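The Rule About Small Buttons

Domenica Pfister had been writing rules for a living since before her knees went, and she held that a good one ought to fit on the back of an envelope and survive being read aloud to somebody's aunt. The handling code for Berchtold had started that way. By March it ran to 53 rules, and Ingeborg Oberholzer, who had flown in to Jilldale with one small suitcase and a large thermos, had been asked to tell her which of them were any good.

"Rule nine," said Ingeborg, pouring tea for both of them. "A gripped object shall be kept in its ordinary attitude. What's an ordinary attitude, when it's at home?"

"Upright, if it's a thing that stands upright. Buttons up, if it's got buttons."

"Then why on earth didn't you write that?"

Domenica thought this was a little unfair, as she had written exactly that in the first draft, and a very polite man from the Turnurora office had sent it back asking for more formal language. She didn't say so. She put her cup down on the windowsill and went to see how the morning was getting on, and Ingeborg came along behind her with the thermos under her arm, the way another woman might bring a handbag.

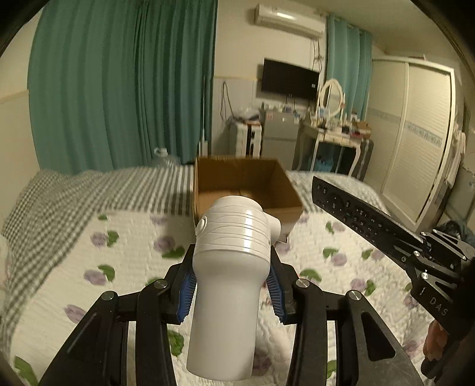
Household Handling Standards Group, Turnurora

They stood well back, as rule two required. The remote was in its jaws with the numbers facing up, and the white plastic thing with the spout was being held upright over the flowered bedspread. Ingeborg watched for quite a long while. She had a habit of humming when she was pleased, always the same four or five notes of some hymn from her childhood, and Domenica was glad to hear it start.

"I like that it's over the bed," Ingeborg said softly. "If you're going to drop a thing, drop it on a quilt. Is that one of yours?"

"Rule fourteen. Soft surface beneath, where one is to be had."

"Now that one I'd keep. My grandmother would have kept that one. She washed her good cups over a folded towel all her life and never lost a handle."

Back at the kitchen table they went through the rest with a pencil. Out went the rule on ambient conditions, which neither of them could explain. The one about never squeezing harder than the thing needs stayed in, and so did the one about stopping when a person says stop, and Ingeborg moved that to the very top and underlined it twice. They argued over the small buttons until the tea was cold. Ingeborg wanted the jaws kept off them altogether, and Domenica said some remotes were nothing but buttons, dear, where did she suppose you'd take hold?

"By the edges," said Ingeborg. "Like a photograph."

Domenica wrote it down just so, on the back of an envelope from the gas company, and went to find another envelope.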